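Section 3: Setting out the table and the blocks

Read this before you open the block bag. Goes quicker if you do.

What you need
The Mestness block set (bag of 17, check it)
One white board or mat, flat
The little wooden boxes and cabinet, whichever came with your set
Sticks, thin ones
A soft cloth

3.1 Clear the table
1. Everything off. Cups, keys, the lot.
2. Wipe with a dry cloth. No spray, it leaves a film and the board slides.
3. Check the table doesnt rock. Fold a card under the short leg if it does.

Note: dark table tops are easiest. Pale blocks and pale sticks get lost on a pale table.

3.2 Put the board down
1. Board goes in the middle, long side facing you.
2. Push down on all four corners. If one lifts, turn the board over and try again.
3. Leave a hand's width clear at the front for loose parts.

CAUTION: Do not stand on the board or use it for food afterward. Not a chopping board any more once it's in the set.

3.3 Boxes at the back
1. Wooden boxes in a row behind the board. Tall ones don't go at the front, you will knock them.
2. Fronts facing you so slots and knobs can be reached.
3. Small stuff can sit on top of a low box. Not on a tall one.

Note: Knob loose? Quarter turn clockwise, by hand. Pliers crack the wood. Spare knobs are part no. 2278, order from Drisomska.

3.4 Blocks
1. Tip the bag out on the cloth, not on the board.
2. Sort by color and pattern. Speckled ones together, striped ones together.
3. Line up the ones you need along one side of the board. Leave the middle free.
4. Blocks with a hole go hole side up. Check the hole for lint, a dry cotton swab gets it out.
5. Rest go back in the bag. Close the bag.

CAUTION: Small parts. Keep away from children under 3.

3.5 Sticks
1. Look along each stick. Bent ones go in the trash, they wont sit right.
2. Rub off any splinters with a bit of fine sandpaper, 330 grit if you have it.
3. Put one block on the board first, then bring the stick in. One stick at a time.
4. Hold upright for a hole, flat for laying across. Don't force it. If it's tight, sand the end and try agian.

Boxes, blocks, board and stick:
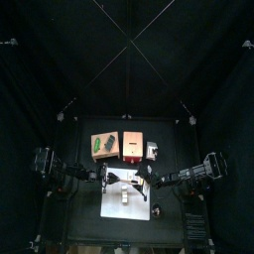
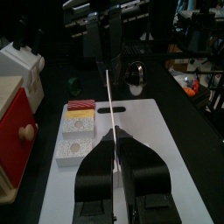

3.6 Before you start building
1. Nudge the board with one finger. If it moves, go back to 3.2.
2. Reach for the furthest box. Sleeve catching on anything? Move that thing now.
3. Check the floor for dropped blocks.

3.7 Packing away
1. Sticks first, into the tube, cap on.
2. Count the blocks back in. 17.
3. Boxes next, then the board, flat on top. Never on its edge, it warps.
4. Store dry. Garage is ok in summer, bring it indoors from November.

Missing a block? See Section 7, Spare parts. Urrego blocks look close to the same but the holes are a different size, so don't mix the two sets.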